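About Us

Jollville is a small tableware shop and tasting kitchen, and we care an awful lot about bowls. Also spoons, saucers, rests, ladles, and the little dishes that end up holding your keys. But it started with bowls, and if you come in and ask which one you should eat soup from, you had better have a free half hour!

We opened with 300 square feet in the back of Harries, the old hardware store, and one wall of shelves that Vilho Väisänen put up over a long November evening. Those shelves are still here. The shop has grown to 656 square feet, the back half is now a proper kitchen with a six-burner stove, and we finally have a door of our own onto the street (ring the bell if it sticks, it does that when it rains).

Who we are

Loretta Dvorak started the shop after years of cooking in other people's restaurants, where she washed and stacked and chipped more white china than she likes to admit. Loretta picks nearly everything on the shelves, and she picks it by eating from it. A bowl comes home with her for a week. Oatmeal, noodles, ice cream, leftover stew at the counter at midnight. If the rim feels wrong on day two it goes back to the maker with a note.

Pirmin Wallner runs the kitchen side and teaches the classes. He grew up in a house where soup was served every single day, and he will tell you which spoon goes with which one. Thick soups want a deep spoon with a short, sturdy handle. Dumplings in broth want the flat-bottomed ceramic kind, the sort you can set down without it tipping. Pirmin has strong feelings about this and we love him for it.

Delyth and Ieuan Penry make our house line, Plosell, in their studio behind the shop. Delyth throws and Ieuan glazes, except on the days when they swap.

What we like

Plain things, mostly. A round white bowl with a thin rim will make almost any food look like somebody took trouble over it. We like to put one spot of color next to it and stop there, so a red spoon, a yellow napkin, maybe a speckled dish on the side.

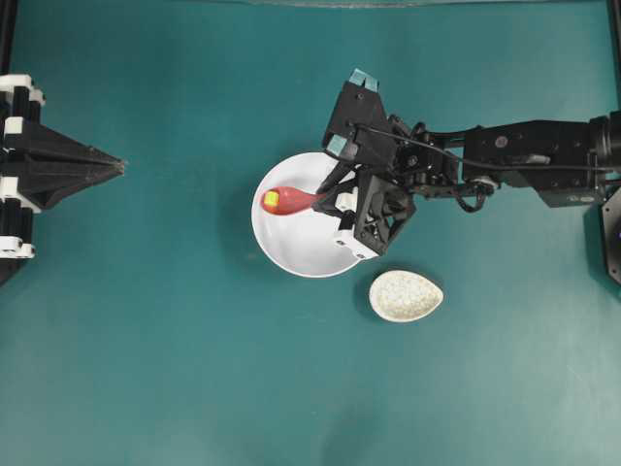

We're just as fond of the green-blue end of things. When we redid the kitchen we argued about paint chips for weeks, and Delyth kept turning up with new glaze tests to hold against them. White china against a strong teal is hard to beat, and red against it is even better. Come and try your own favorite mug on different colors before you buy a tablecloth. Bring it in a sock, bring it in a shoebox, we don't mind.

How we set a place

We're happy to show anyone, and there's very little to it. The bowl goes where your hand falls. The spoon gets a small dish of its own, close enough to reach without looking. Ceramic spoons deserve somewhere decent to rest between mouthfuls, and a shallow dish catches the drips and doubles as a place for chili oil, a lemon wedge, or the pepper you fished out because it was too hot.

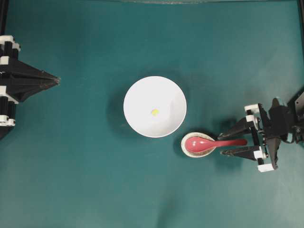 Bowl, speckled dish, and a pink-red spoon resting across it.

Our Prullima evenings grew out of exactly this sort of fussing. Everyone sits down at 6, Pirmin brings out one soup, and you eat it three times from three different bowls. It sounds silly and people come in laughing about it, and then somewhere in the second bowl the whole table gets very serious and starts comparing rims. The soup changes with the season. Corn chowder is the one people write to us about, with leek and potato close behind it.

Seconds and repairs

Plosell seconds live on the bottom shelf by the window. They have a pinhole in the glaze or a foot that isn't quite level, and they hold soup as well as any of the others. Last year we found homes for 600 of them, which made Ieuan very happy and slightly embarrassed.

If you break something of ours, bring us the pieces. Ieuan can't always save it, but he likes to look, and Delyth can usually match a replacement if you're only one short of a set.

Come by

The kettle is on from opening time and there's generally something on the stove by eleven. Children are welcome and may touch things. Ask for Loretta if you want to talk bowls, Pirmin for classes and Prullima seats, and Vilho if you'd like shelves.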